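Skondlow dev catch-up, 2026-10-19

Present: Rūta Sepp, Gitau Obura, Reet Pärn, Matěj Slanina, and me (Tõnu Ķēniņš) on notes again. Apologies for the typing, my space bar is sticking.

1. Last meeting's actions

Gitau got the linter config merged, hooray. Reet's write-up on virtual environments is half done and she's promised the other half. Mine was to ask the hosting people about the backup window and I forgot, so it carries over. Sorry, all.

2. Moving Sita off the old web framework

This took up most of the hour. Sita is still sitting on the Flask setup we threw together in a hurry, and Matěj would like to shift it to Django so we stop hand-rolling the login and admin pages. He had a go at the booking module over the weekend (not asked to, he was enjoying himself) and reckons the models came across pretty cleanly. The templates were another story. We've got a lot of Jinja macros that lean on each other in ways I'd completely forgotten, and I wrote half of them!

Rūta wasn't keen. Her view is that the login pages annoy the five of us and make no difference at all to the people using the thing, and she'd sooner see the time go into the search page, which everybody complains about. I lean her way, but I can see we'll be stuck doing password resets by hand if we leave it forever. Gitau asked whether we could pull in an auth extension and stay put. Matěj said yes, grudgingly, and then less grudgingly once he'd looked at the docs on his phone.

We went round on that for a good while. Where we landed: Matěj tries the extension on a branch, and we look at it again in March when the search work should be behind us. His Django branch stays where it is and doesn't get deleted.

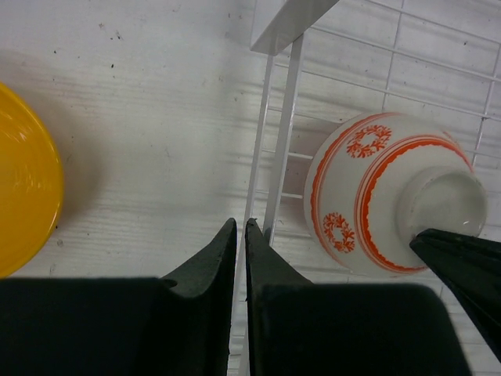
Reet also wanted it written down that whichever way we go, the database migrations need to be sorted first. There are two places where the live schema doesn't match what's in the repo, both from that late-night fix with the customer colour codes. She'll generate a proper migration and get Gitau to check it before it goes anywhere near production.

3. Tests

We're at 2,301 tests, and 67 of them are marked as skipped. I'd thought it was a handful. Rūta went through the list on the shared screen and a fair few were for the old CSV export, so those can simply be binned. The rest are a mix of flaky date stuff (daylight saving, our old mate) and things marked "fix later" by people who shall remain me.

Gitau suggested moving everything over to pytest fixtures while we're in there. General agreement, with a bit of groaning. We're not going to rewrite the lot in one hit. Anyone who touches a test file converts that file, and that's the rule until we decide otherwise.

4. Mollah import job

The nightly import falls over whenever a batch goes past 3,000 rows. Reet traced it to us reading the whole file into a list and then making a second copy of it to strip the whitespace, so the memory just balloons. She's got a generator version working on her laptop and it reads beautifully, much shorter than what we had. She'll put up the pull request tomorrow and I've said I'll review it.

Matěj asked if we should be using pandas there. Short discussion, answer was no, it's a lot of library for trimming some strings.

5. Python version

Rūta would like everyone on the same minor version, please. We currently have 3 different ones between us and she lost most of an afternoon to a type hint that worked for her and blew up for Gitau. Agreed. She'll pin it in the repo and post the upgrade steps in the channel.

6. Other business

Litach have asked if one of us would give a beginner-friendly talk on decorators. I put my hand up before I'd thought about it. Matěj has offered his old slides, bless him.

Actions
Matěj: auth extension branch for Sita
Reet: schema migration, import job pull request, rest of the venv write-up
Gitau: check Reet's migration
Rūta: bin the CSV export tests, pin the Python version
Tõnu: backup window (really this time), review the import job, decorators talk

Next meeting same time, same link.

Recent notes
Choosing a task queue for Mollah
Search page: first round of complaints
Type hints, how strict do we go?
Linter config, final version
Notes from the Litach visit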